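From: Pravesh Motaung
To: grustgate-methods
Date: 10/07/2025
Subject: Re: cable removal, success numbers

Darragh Fitzgerald wrote:
> Does the 929 out of 1000 include the trials where the wrist view
> was blocked by the fingers? If so I'd like those split out.

Yes, they are included. I went through the logs again. The fingers hid the target connector at the moment of closing in 374 trials, and 15 of the failures come from that group. The other 56 are spread over the rest, mostly wrong approach angle.

So blocking is not the main problem. The policy seems to commit to a grasp point early and hold it. Wiroj wants to test this by blanking the wrist image for the last part of the approach. I have no objection.

A wrist view inside a desktop case:
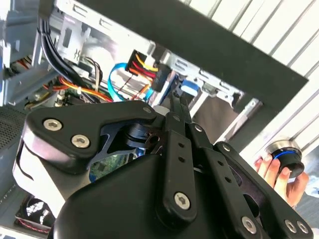 Wrist camera, gripper near the cables and power connector.

The split table will go in the next draft.

Pravesh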